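# O quarto 22

Adeel Jafri chegou a Savodia no último autocarro, com uma mala pequena e um livro de contas que não era dele. O livro tinha pertencido ao seu tio, Tariq Bajwa, que durante muitos anos vendeu tecidos nesta cidade e que agora já não podia explicar nada a ninguém.

Na recepção da Pensão Rusetti deram-lhe a chave do quarto 22. Ele agradeceu duas vezes, como fazia sempre quando não tinha certeza das palavras. 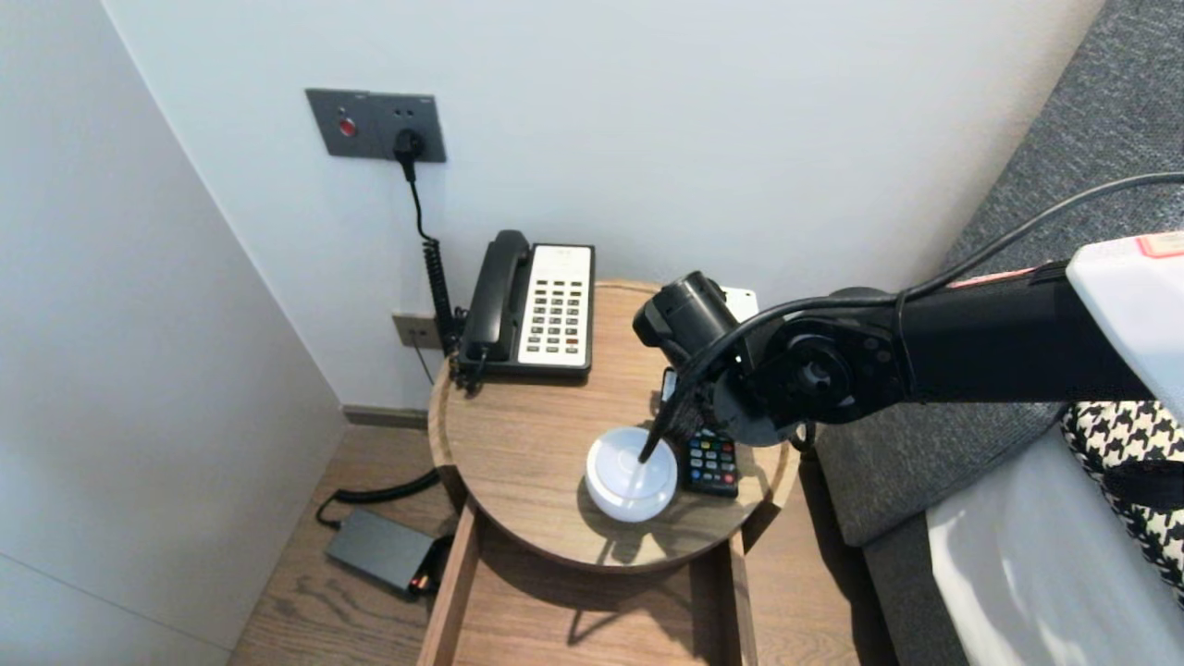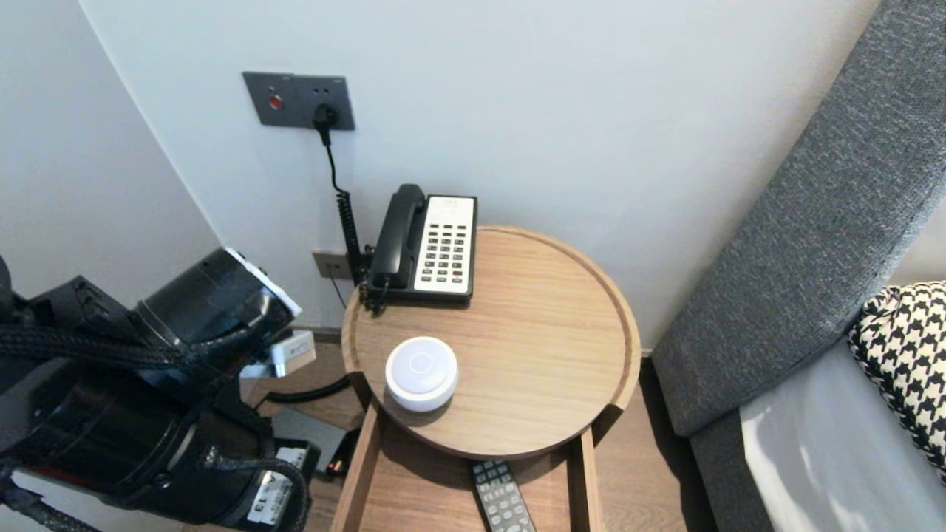

*A mesinha redonda, num canto do quarto.*

Sentou-se na cama sem tirar o casaco e abriu o livro na página marcada. Com a letra inclinada do tio estava escrito: «Bosska, 973, pagar em julho.» Não dizia de que ano. Não dizia também se Bosska era uma pessoa, uma loja ou um barco.

A mãe de Adeel tinha uma opinião sobre isto. Para ela, uma dívida de um morto é uma visita que fica à porta, e alguém da família deve mandá-la entrar. Adeel pensava que a mãe exagerava, mas comprou o bilhete.

De manhã foi à rua dos tecidos. Perguntou numa loja de botões, depois num alfaiate, e o alfaiate, sem levantar os olhos da costura, apontou para o outro lado da praça. Havia lá um restaurante muito estreito com uma placa verde onde se lia Hầu.

— Bosska era a dona antiga — disse a mulher que servia as sopas. — Eu comprei-lhe a casa e mudei o nome. Ela vive em cima.

Bosska era uma senhora alta, com um xaile sobre os ombros. Leu a página devagar, aproximou-a da janela e leu outra vez.

— O Tariq jantou aqui uns 20 anos — disse. — Quando não tinha dinheiro, escrevia. Quando tinha, pagava, mas esquecia-se de riscar.

— Então não deve nada?

— Deve-me uma cortina. Prometeu-me uma cortina amarela e trouxe três metros de azul.

Adeel não sabia se podia rir. Ela foi buscar o tecido a uma gaveta. Estava ainda dobrado, com a fita da loja, e cheirava a cânfora.

— Leve para a sua mãe — disse Bosska. — Ela vai zangar-se, porque o azul também não é bonito.

Pediu-lhe uma caneta e riscou ela própria a linha, com muita força, de maneira que o papel se rasgou um pouco. Depois perguntou se ele já tinha almoçado. Ele disse que sim, e era mentira, e ela gritou para baixo que trouxessem duas sopas.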